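Review: Josano Skustholm Countertop Water Dispenser

Reviewed by Candela Arroyo, Facilities and Workplace Services
5 Sep 2024

The Skustholm is a bottle-fed countertop dispenser sold for small offices, waiting rooms and staff kitchens. It provides cold and room-temperature water from separate taps and does not heat. The department bought 2 units in January for the second-floor reception area and the records office, which together serve 36 staff members and a varying number of visitors. The findings below cover the period since then.

Setup
Each unit arrived fully assembled except for the drip tray and the bottle collar. The printed guide is clear, although it places the instructions for first rinsing after those for first use, and one of our units had to be drained and started again as a result. The dispenser needs a level surface and clearance at the rear for the vent. In the records office this meant moving a shelf.

Daily use
The taps are lever-operated and can be worked with one hand while holding a cup. Flow is steady on both sides. The space beneath the taps accepts a standard mug but not a tall sports bottle, which must be tilted, and spills are common for this reason. The drip tray is shallow and should be emptied every day in a busy location.

Cooling is adequate for light use. After several cups are drawn in a row, the cold side delivers water that is only slightly cool, and the unit takes 18 minutes to recover. Staff in the records office did not find this a problem. Reception did, mainly in the half hour before morning appointments.

Noise
The compressor is quiet while running but starts with an audible click. The reception desk is close enough that callers on the telephone have remarked on it. We have since moved that unit to the far wall.

Changing the bottle
This is the weakest part of the design. The collar sits high, and a full bottle has to be lifted well above counter level and turned over in one movement. Staff who should not lift heavy loads cannot do this safely. The Dornura floor model, which we use in the main building, loads from the bottom and is much easier to manage. Departments considering the Skustholm should decide in advance who will change bottles and where full ones will be kept - a corridor is not suitable.

Cleaning and service
The reservoir lid comes off without tools, and the inner surfaces can be reached by hand. Alarcón, our service contractor, replaced one faulty tap seal within the warranty period at no charge.

Recommendation
Approved for offices with light to moderate demand. Not recommended for public counters or for any location where lifting is a concern.

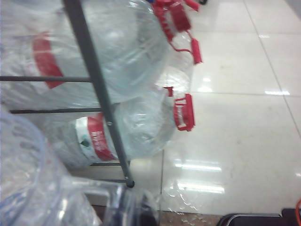 Large water jugs with plastic wrapping, stored on a rack.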